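Cables, Fluff and Armchairs: Getting a Living Room Floor Back in Shape
By Bello Isah
30 Jul 2018

I love a smooth, pale floor. It bounces the light around, it sweeps up in minutes, and you can spot a dropped earring from across the room! What it won't do is hide anything, and the worst offender is the thin black cable. On a patterned carpet you'd never notice it. On light gray it looks like a pen line.

So start with the cables, before you get out a broom or a mop. Find both ends, then walk the whole length and lift it as you go. Don't tug from one end – you'll pull a lamp over sooner or later (I've done it, and it was a nice lamp).
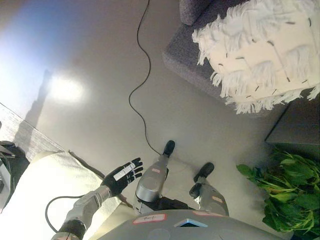
Thin black cable on a light gray floor: follow the curves before you sweep.

Once you know where a cable goes, decide whether it needs to be that long. I had one measuring 116 inches for a socket that was 92 inches away, and the extra always ended up underfoot. Now I fold the slack back and forth, fasten it with a strip of hook-and-loop tape, and tuck the bundle near the wall. Rewi makes soft ones that peel off without leaving glue, and I'm very fond of them. Leave a little give at the plug.

Next come the soft things. Anything fleecy that lives on the floor picks up crumbs at an amazing rate, so take it outside and shake it hard, then go over it with a wide-toothed comb or a pet brush. Short strokes, starting at the tips! Check the care label before you wash anything with a long pile.

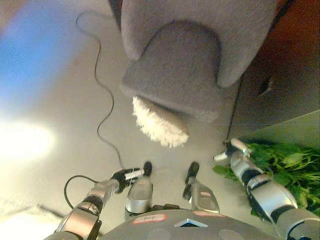
Fuzzy gray upholstery is a joy to clean if you do it dry. A rubber glove rubbed in one direction rolls the lint into little sausages you can just pick off. Do the front of the seat cushion first, then the arms, then the back, and run the crevice tool down the sides last. My old Bruko hand vacuum is only 700 watts and it does the job beautifully.

Houseplants near a chair drop more than you'd think, so give the leaves a wipe with a damp cloth and sweep under them afterward. Mop last of all, working toward the door, with the cables up off the floor and unplugged – and let everything dry before you put them back.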